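The Floor Comes First

Most people who set up a workshop spend their money on the bench and the shelving and think about the floor last. At Stidodier, a shared workshop that opened its second room in June, the order was reversed. The floor took up a third of the budget, and the furniture had to fit what was left.

The building used to be a printing plant. The slab had old ink in it and a long crack running toward the loading door. The first plan was to paint it. Garage paint is cheap, and a room of 800 square feet can be done in a weekend. The members had tried that in the first room, though, and it had started to peel under the table feet before the year was out.

For the second room they hired Brulov, a small flooring outfit that mostly does commercial kitchens. The crew ground the slab, filled the crack and put down two coats of epoxy in a gray that leans toward green. They picked a matte finish. A glossy floor looks good in a brochure, but it throws the overhead lights back at anyone working there, and every scratch catches the eye.

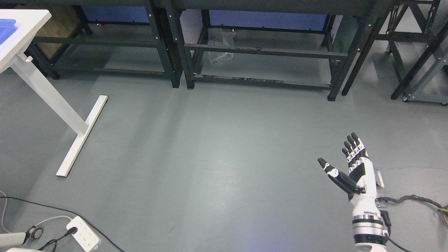 Scuffs are part of the deal with any coated floor. Dragging a rack across it will leave a mark, and so will grit stuck to the bottom of a shoe. Most of the faint ones come up with a damp mop and a little dish soap. The rest stay, and after a few months they stop bothering anyone. Brulov's advice was to lift furniture when moving it and to keep solvents off the surface for the first 27 days.

The tables came from Rønning. They have white tops and white legs that end in a long bar resting flat on the floor. The bar spreads the load, so there is no small foot pressing into the coating. It is also easy to trip over, and newcomers usually do it once. Small parts live on the tabletops in plastic trays, which can be carried to the next job without sorting everything again.

Against the back are dark metal racks, bought used from a store called Cindum that was closing a branch. They cost $82 each. The frames are plain and a little heavy, and the open space underneath is useful for sweeping. It also collects things. Plastic bags drift under there, along with packing scraps and the occasional lost screw, so the Friday sweep starts at the back and works toward the door.

That sweep takes 20 minutes if the tables stay where they are. Moving them adds a good deal more, and most weeks they stay put.

The first room is due for the same treatment next. The old paint has to be ground off before anything else can go down, and the racks in there are still full.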